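Drying Habits in Shared Kitchens: Water, Towels and Space in Student Housing

Project report, Home and Consumer Studies, second-year group project
Grurelmont College

1. Introduction

This report presents the results of a one-term project on how students who share a kitchen dry and put away their dishes. The subject was chosen after a previous group studied washing-up and recommended that the stage following it be examined separately. The project considered three matters: the method of drying, the care of kitchen towels, and the use of worktop space.

A wooden rack with upright pegs was among the types of drying equipment considered.

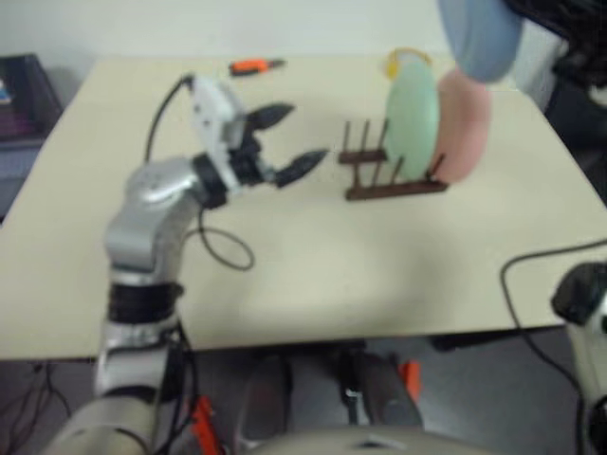
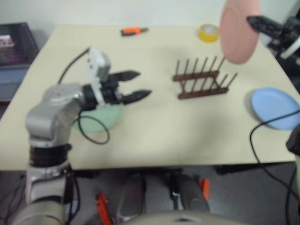
2. Background

Most student residences in Grurelmont were built with kitchens intended for four people and now serve six or more. The worktops have not been enlarged. In many of these kitchens a drying rack takes up the only clear surface beside the sink, and residents must choose between leaving dishes on it and preparing food.

General advice on kitchen hygiene favours air drying where there is room for it, as a damp towel can carry germs from one item to the next. The same advice asks that towels be changed often and hung open between uses. The group wished to learn how far this advice is followed in practice, and what prevents residents from following it.

3. Method

A written questionnaire was placed in the kitchens of 3 residences: Koo House, Vellex Court and the annexe on the college grounds. The questionnaire contained twelve questions and could be completed without giving a name. Completed forms were returned to a closed box at the entrance to each building. A total of 130 forms were returned and all were found to be usable.

In addition, residents of Koo House agreed to keep a drying diary during November. A sheet was fixed to the inside of a cupboard door in each kitchen, and residents entered a mark for every item dried, under one of two headings: "rack" or "towel". The diary sheets recorded 1,753 items. Pans and baking trays were left out, as residents were found to treat these differently from plates, bowls and cups.

The group did not test surfaces or towels for germs. This would have required laboratory time which was not available to second-year projects.

4. Results

4.1 Method of drying

Of the items entered in the diary, 434 were dried by towel and the remainder were left in a rack. Towel drying was most common in the early evening, when several residents wished to cook in the same period and the rack was already full. Items washed late at night were nearly always left to dry by themselves and were often still in the rack at breakfast.

In the questionnaire, most residents stated that they preferred air drying. The reason given most often was that it required no effort. Hygiene was mentioned less often, and chiefly by residents on health-related courses.

4.2 Care of towels

Answers concerning towels varied a great deal between buildings. In Vellex Court, where each resident is expected to supply a towel, it was common for a single towel to be used by the whole kitchen until it was visibly dirty. In the annexe, residents had arranged a weekly wash between themselves, and the towels were reported to be changed more regularly.

Several residents wrote that there was no suitable place to hang a towel. Oven door handles were used in most kitchens. Two kitchens had fitted adhesive hooks, one of which had since fallen down and had not been replaced.

4.3 Use of space

Residents were asked to state what they disliked most about their drying arrangements. The answer given most often was that other people's dishes remained in the rack after they were dry. A smaller number complained of water collecting on the worktop, and some described swelling or staining along the edge nearest the sink.

Opinion on the type of rack was divided. Residents with wire racks found them easy to clean but said that small bowls tipped over. Those with wooden racks considered them pleasant to use for plates, although they reported dark marks on the lower bars where water had been allowed to stand. Residents with the folding Plirko rack valued being able to put it away, but few of them did so.

5. Discussion

The results suggest that the difficulty in shared kitchens lies mainly in the clearing of the rack. Air drying is already the usual practice in Koo House, and it works well for as long as there is room. When the rack is full, residents turn to a towel which may not be clean, and the benefit of air drying is lost for those items.

A larger rack would not necessarily improve matters. Two kitchens in Vellex Court have a second rack, and residents there reported that both were usually full. The annexe, which has the smallest racks of the three buildings, received the fewest complaints. Its residents have a written agreement that the rack is to be emptied by whoever cooks first in the evening.

Certain limits should be noted. The diary was kept in one building only, and some entries may have been missed at busy times. Residents who take little interest in kitchen matters are also less likely to have returned a form.

6. Recommendations

The group recommends that each shared kitchen agree a fixed time at which the rack is emptied, and that the agreement be displayed near the sink. It is further recommended that the college fit a towel rail in every kitchen during the summer works, and that a shallow tray be supplied with each rack to protect the worktop.

Wooden racks should be stood on end to dry at least once a week. Guidance on this point could be added to the kitchen sheet given to new residents in September.

Appendix A contains the questionnaire. Appendix B contains a blank diary sheet, which may be copied by other groups. The completed sheets are held in the department office and may be consulted on request.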